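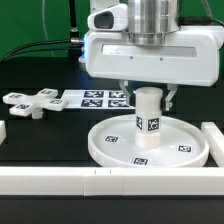
White gripper and upright cylinder with marker tags

Support > Publishing > Denport Celebrity > Closed tickets
Print | E-mail this page

Ticket 191: Tag page for Hrnčiar returns error 400
Opened: January 2024
Reporter: Precious Dlamini, entertainment desk
Assigned: Nyokabi Wanyama, web support
Priority: 2, raised to 1

Reported problem
The link under the Hrnčiar and Bernik breakup story goes to an error page. The Bernik tag opens normally. Readers coming from the evening newsletter get the same error. The story itself loads, including the joint statement and the premiere gallery.

Log
NW: Reproduced on desktop and phone. The tag address contains the letter č. Typed by hand, the address works. Clicked from the story, it fails.

NW: Compared both addresses. The story template encodes the name twice, so the percent signs are encoded again. The Imberg tag service rejects the request.
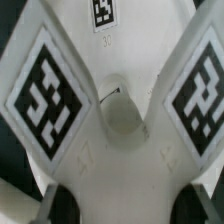 PD: Can we respell the tag as Hrnciar for tonight? His publicist has already complained once about the missing accent, so the display name has to stay as is.

NW: Yes. Set the slug to plain letters and left the display name alone. Added a redirect from the old slug. Cache on tag pages is 60 minutes; purged by hand.

PD: Tag opens from the story now. Newsletter link still broken.

NW: The newsletter builder keeps its own copy of the slug. Refreshed the tag list there and resent a test to the desk.

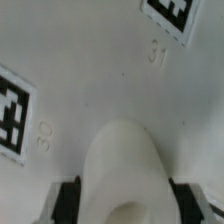 PD: Test link good. The red carpet recap from August is missing from the tag page.

NW: Recap was tagged with an older entry, same name, created with a separate accent character. Merged the two entries. Recap and 4 other stories now listed.

Cause
Double encoding in the related-links block of the story template. Names without accents were not affected.

Fix
Encoding call removed from the template. New slugs are converted to plain letters on save. Existing slugs with accents still need a batch update, tracked separately.

Status: Closed, confirmed by reporter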